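From: Tahira Magsi
To: garment-reuse list
Subject: Re: [reuse] What happens to the sorters?

Ehsan Orakzai wrote:

> We're being shown a folding arm next month and my crew has
> already decided it means fewer of them. I don't know what to
> tell them. Has anyone on the list lived with one long enough
> to say what the day looks like afterward? I don't mean the
> brochure day. Who does what, who got moved, who hates it.
>
> Also, does it cope with anything bigger than a T-shirt?
>
> Ehsan

Ehsan, I've been hoping somebody would ask this, so forgive the length!

We've had two arms at the Ploltness shed since April. Bomora is the folding one and Sun is the one that lifts pieces out of the bin and spreads them. (The crew named them. I wanted numbers and lost.) Same five people on the floor as before, same hours. I can't promise you it goes that way everywhere, and I'd get your management to put it in writing before the demo, while they're in a good mood. Ours did, after Cor Wuyts asked for it three meetings in a row.

What changed is who stands where. Folding used to be the job you got stuck with after lunch, and it wrecked people's wrists. Now one person minds both arms and the other four are grading, mending and checking. Grading is the part everyone fought over anyway. Humaira Lodhi had folded for years and it turned out she can date a sweatshirt from its stitching, so she trains the rest of us now. She also got a raise out of it, a small one, but she asked for it and she got it.

The minding job is odd, and you should be straight with your crew about that. You aren't lifting much, but you can't drift off either. Hammad Zaidi loves it. Cor can't stand it and says it's like watching somebody else park your car. We rotate every 2 hours, which was Hammad's idea, and that fixed most of the grumbling. The rest of the grumbling was the beep, and we found the setting for the beep.

On your question about bigger pieces: hoodies are fine, coats are hopeless, and anything slippery depends on the day. We do the coats by hand and I don't see that changing.
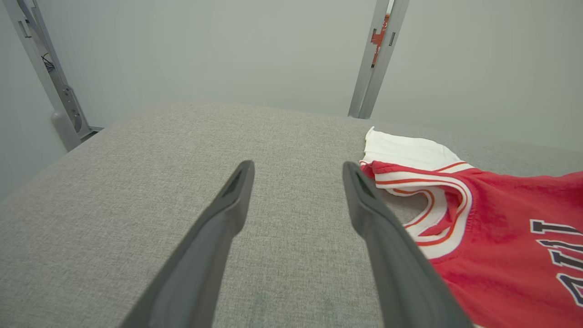
Team shirts are my own corner of this, and I will happily bore you about them. They come to us in sacks from clubs and schools, they're mostly good fabric, and they used to sit at the back until somebody had a slow hour. I started giving them to the arms as soon as we had the mats down. A red basketball jersey like that one, with its white collar and the big navy letters outlined in white, is a good one to show your crew, because they'll see the trouble spots right away. The trim bunches up where the neck and shoulder fold over, and you want it smoothed out before anyone decides where the fold goes. I also want the lettering lying flat when it's stacked, and a person is still better at judging that than either arm. So the minder straightens the collar and lets the machine have the rest. We put 100 shirts through in one morning this way and sent back 33 for a hand finish, mostly collars. I was thrilled with that! Cor was not, but Cor counts collars in his sleep.

Two practical things. Get the gray padded mats if you're offered a choice, they're much kinder on the elbows of whoever is leaning in. And ask who is allowed to stop the arm. With us it's anyone, at any time, no form to fill in. The people from Arnitz who did our setup wanted it to be the shift lead only, and we said no, and they were perfectly nice about it.

Bring a sack of your worst stuff to the demo and let your crew pick what goes on the mat. Mine brought a wedding dress.

If you can get over here, come on a grading morning and talk to Humaira without me hovering. Bring two or three of the skeptics. We start at 7:30 and there's coffee.

Tahira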